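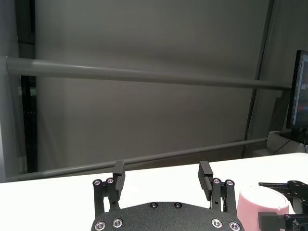 Figure 1. Gripper on the serviced arm with the fingers open, taken from the wrist camera. Part of the second gripper and the pink cup are at the right.

Maintenance and Recommissioning of a Two-Arm Tabletop Cell

Project report, Automation Laboratory II
Authors: Ga-eun Chae, Leobardo Barajas
Supervisor: Benjamín Alarcón

1. Task

The Gridley cell consists of two robot arms with parallel grippers working over a shared white table. Our assignment was to take over the cell after the spring exercises in April, find the cause of two reported faults, correct them, and write a service routine that the next group can follow. Programming of new handling tasks was outside the scope. The previous group (Ye-ji Kwak and Chang-ho Bae) left a log with the following open entries:

Fault A: the gripper on the serviced arm does not return to the same open position after a restart.
Fault B: the connection to the wrist on the other arm drops out in certain poses, mostly with the wrist turned far to one side.

In this report the arms are called arm 1 (gripper in Figure 1) and arm 2. The old log uses "left" and "right," but from which side of the table is not stated, and two of its entries contradict each other. We relabeled the software configuration to match the numbering used here.

2. Condition at takeover

Both arms powered up without error messages. The control program, called Nestow in the lab, started normally and loaded the last saved configuration. The file still contained the finger offsets from an earlier set of pads, which was the first indication for Fault A.

The mechanical inspection followed the lab sheet. The palm plate of the gripper is held by visible hex socket screws with bright heads, and the brackets at the finger linkages carry further screws. All of them were checked with a hand driver. One bracket screw on the right finger of arm 1 could be turned by hand force alone. We removed it, cleaned the thread, applied a small amount of medium-strength threadlocker and tightened it to the value on the lab sheet. The remaining screws were left as they were.

The finger pads showed dust in the grooves of the gripping surface. They were brushed out dry and wiped with a lint-free cloth. Solvent was not used, as the pad material is not documented.

3. Fault A: open position

The gripper has no absolute position sensor. After power-up it drives the fingers outward until the motor current rises, and the program then takes this point as fully open. With the loose bracket screw the finger could shift slightly under load, so the reference point moved from one restart to the next. The old offsets in the configuration added a constant error to this.

Procedure after tightening:

Move the arm to the service pose, clear of the other arm.
Delete the stored finger offsets for this gripper.
Restart the gripper controller and wait for the reference run to end.
Close the fingers on the 45 mm gauge block and read the reported width.
Enter the difference as the new offset and save.
Repeat the reference run and the reading.

The first repeat gave the same reading as the calibration run. We then ran an endurance test of 700 open-close cycles with no object between the pads, with a reference run at the start and at the end. The open position at the end agreed with that at the start within the resolution of the display. Fault A was closed in the log.

The cycle test says little about behavior under load. A test with gripped parts was planned but dropped for lack of lab time.

4. Fault B: wrist connection

Arm 2 was moved slowly through its wrist range with the error monitor open. The dropout could be reproduced in one area, near the end of the range on one side. In this area the cable to the wrist was pulled straight, and the plug was loaded sideways. The plug itself was intact and its contacts looked clean under the magnifier.

The cable had been fixed to the arm too close to the wrist, presumably to keep it from hanging over the table. We moved the fixing point back toward the base and left a free loop at the joint. The size of the loop is a compromise. If it is too short, the plug is loaded again; if it is too long, the loop can catch on the other gripper when both arms work near the middle of the table.

The length was set by trial. Starting from the tight position, we gave out cable in small steps and repeated the wrist movement after each step until no dropout occurred. One further step was added as reserve.

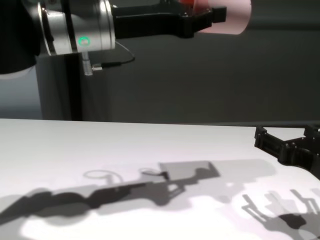 Figure 2. Silver wrist with green status light, plug pointing down and cable loop. Gripper parts at right.

A useful check during this work was the shadow of the cable on the table. The overhead lighting throws the loop onto the white surface as a ring, and a change in its shape is easier to notice from the operator position than the cable itself. It does not replace a look from the side, because the shadow does not give the height of the loop above the table.

After the change the wrist was moved through its range 87 times at reduced speed. No dropout was recorded. At full speed we made only a short run, also without errors. Fault B was set to "under observation" and not closed, since the old log shows intervals of several days between events.

5. Clearance between the arms

With the new cable loop the no-go zone in Nestow had to be checked. The zone is a simple box around each wrist and does not include cables. We enlarged the box downward so that the loop lies inside it. As a consequence, two stored poses from the April exercises are now rejected by the program. They were not corrected, because they belong to a task that is no longer used, but they are listed in the appendix of the log.

The pink cup served as the handling object for the final function check. It is light and tips over easily, and a gripper that closes off center pushes it before it grips. This makes it a more sensitive test than the gauge block. Closing speed was kept at the lowest setting.

6. Service routine for the next group

Before each session: look at the cable loop on both wrists, check that the plugs are seated, and wait for the green status light before commanding any movement.

Weekly: brush the grooves of the finger pads. Check the bracket screws by hand with the short driver. Do not retighten screws that do not move.

After any change of pads or brackets: delete the offsets and carry out the full procedure in section 3.

After any change to the cable: repeat the slow wrist movement with the error monitor open, then check the box in the no-go zone settings.

All entries go in the log with arm number, name and software version. "Left" and "right" are not to be used.

7. Open points

The load test of the gripper on arm 1 is still missing. The cable on arm 2 is held by a reusable strap, and a printed clip would keep the fixing point in place – a drawing has been started by Leobardo Barajas and is stored in the project folder. The tightening values on the lab sheet have no source, and we could not find out who entered them. They should be compared with the manufacturer's manual before the sheet is used again.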